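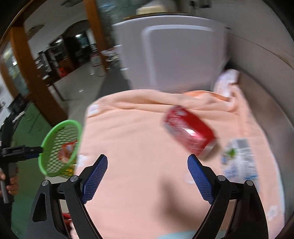 **贝母鳞茎买回来，能不能先放几天再种？**
最多放 4 天。埋进微潮的蛭石里，放阴凉处，鳞片一干瘪就很难救。

## 三、Trisa 育球箱：装土与下种

适用：贝母、百合、猪牙花一类鳞茎。块茎类看第五节，别混着用。

1. 拆箱，取出隔板和底盘。底盘四角的卡扣要听到响声才算到位。
2. 铺排水层。粗火山石，铺到内壁第一道刻线。
3. 倒基质。腐叶土 2 份，粗沙 1 份，松针土 1 份。别压实，轻轻墩两下就行。
4. 检查鳞茎。有软斑的挑出来，霉点用干刷子刷掉。切口没愈合的先晾着，不要急着下。
5. 下种。芽尖朝上，猪牙花那种细长的可以斜放。深度为球高的 2 倍，小子球浅一点。
6. 盖土，插标签。品种名用铅笔写，记号笔晒一个夏天就没了。
7. 浇一次透水，等底盘不在滴水了再合盖。

> **注意**：一箱最多 21 粒。Brandulitz 系列的球偏大，酌减。

> **小心**：贝母鳞茎有毒，戴手套操作。宠物和小孩别靠近，剩球当天收好。

### 入冬前

- 通风口开到“Xia”档，夜里不用关。
- 表土发白再补水，沿箱边浇，别冲球心。
- 冬天需要低温，不要搬进暖气房。搬了春天多半只长叶子。
- 肥先不给，等叶片展开在说。

### 常见情况

**不出芽**：先别挖！猪牙花换盆后歇一年很常见。到 4 月还没动静，从箱边扒开一点看，球硬就盖回去。

**叶子有褐紫色斑**：猪牙花本来就这样，不是病。斑点发软、有水渍状边缘才要处理，剪掉病叶，停水，通风口全开。

**箱内返潮**：盖子内侧挂水珠，多半是排水层铺薄了。临时办法，盖子错开一指宽。

**标签对不上**：Zaltivari 混装包不分品种，开花前认不出来。编个号先记着。

配件更换见附表，隔板货号 116，底盘没有单卖。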